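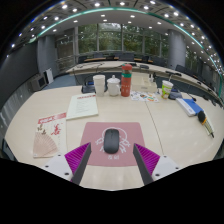
*Mouse and pink pad on the big table, Firthorpe meeting room*

**Can I use the mouse?**
Yes. Wireless, put it back on the pad after.

**Can I take the brochure or the fan?**
Read them there pls. Extra brochures: ask Hashini Siddiqui, ext. 254.

**Paper cups?**
Help yourself. Lidded mug and the red-orange thermos are not shared.

**How long can I book for?**
60 minutes. Longer in December, room is quieter then.

**Who wipes the table?**
Whoever booked it. Stickers stay were they are.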